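Garage arm build: sim gripper done, wrist cam next
Sirnavora forums > Home builds

brasora_bits
Finally got the gripper into the sim, wrist cam view and all!

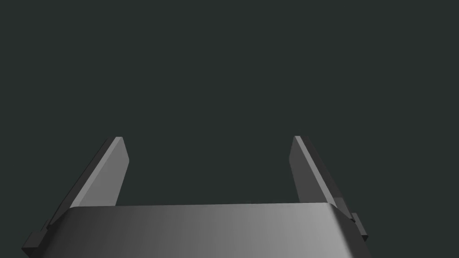 I want to practice grabs in there before I let the real arm loose on my bench (it already ate one mug). Next job is a table and a block to pick up. My question is the camera. Do I leave it this close in, or back it up 20 mm so more of the fingers show?

huaman407
Leave it. You want the fingertips and whatever is between them, the rest is wasted pixels. I'd worry more about your lighting. Mine was all from one side too and the grabs went to pieces under my shop lights.

Ronetness
Disagree on the camera. That palm is eating a big chunk of the view. I moved mine back and went from 2 good grabs to 62 on the same test.

huaman407
Same test, same lights?

Ronetness
...I may have swapped a lamp.

brasora_bits
Ha, ok. So I'll do the lights first and leave the camera alone, then move it and run the whole thing again. Do you guys bother with textures on the gripper? Mine is just plain gray.

Ronetness
I did, up to a point. Scuffs on the finger pads, nothing on the palm.

huaman407
Plain gray here. Works fine.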